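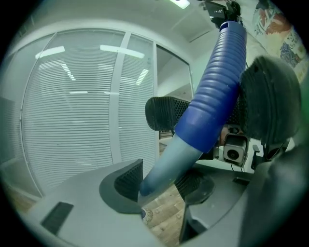 A hand-held gripper beside a blue ribbed tube at Zokura's Wutden workspace.

WUTDEN, 5th May - Zokura is opening its doors to the neighbors again this June, and anyone who has ever wondered how a robot might learn to mop a floor is warmly invited to come up the stairs and find out.

The open day will be held at the company's workspace in the Sepúlveda Building, where the team teaches household chores to machines by doing those chores themselves, over and over, with grippers held in the hand. Visitors will be able to watch the work up close, ask as many questions as they like, and (if they are willing to wait a little for their turn) pick up a gripper and try a chore of their own. Admission is free, there is room for 100 guests over the course of the day, and children age 10 and up are welcome with a grown-up.

Last year's visit was a much smaller affair, put together mostly for families from the Esham School down the road, and Zokura had planned on a quiet afternoon. In the end 70 people came, the coffee ran out early, and several guests stayed on well past closing to see one more try at hanging up a jacket. The team enjoyed it so much that planning for a bigger day began almost right away.

"People arrive expecting something out of the movies, and then they see one of us tidying up with a gripper and they start to smile," said Cinzia Barbieri, who leads demonstrations at Zokura. "And then they want to try it. I had a grandmother last year who told me, very kindly, that I was holding the broom all wrong - and she was right, so we did it her way for the rest of the afternoon."

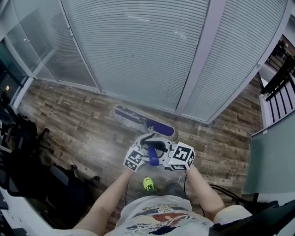 Floors will have a big part in the program this time. A mop is a tricky thing to handle with two fingers in place of a whole hand, and guests will get to feel for themselves how the handle wants to turn and how much the angle of the wrist matters. The black-and-white patterned cubes on the gripper tend to draw a lot of questions too, and staff will be glad to talk about what they are for: they help the software follow where the tool is as it moves around the room.

Marcelino Goicoechea, head of operations, asks only that guests be patient with the pace of things. "It is slow work, and I like that people get to see it slow," he said. "You do a chore, you do it again a bit differently, you have a sandwich, you do it again. My own kids thought it would be more exciting, I'll admit, but they both asked to come back."

Demonstrations start every hour, in groups of no more than 5 so that everyone can see and hear. Between groups there will be coffee (a good deal more of it than last year), lemonade, and a table where younger guests can draw the chore they would most like to hand over to a robot. The drawings will go up on the wall over the summer.

Places can be reserved at the front desk of the Sepúlveda Building or through the Zokura website. Guests who need a hand with the stairs, or who would like to bring a class or a club, are asked to mention it when they sign up so the team can get things ready for them. Comfortable shoes are a good idea.

About Zokura
Zokura is a robotics company based in Wutden. It gathers and studies examples of everyday housework so that robots can learn to help with it.

Press contact: Cinzia Barbieri, Zokura, Sepúlveda Building, Wutden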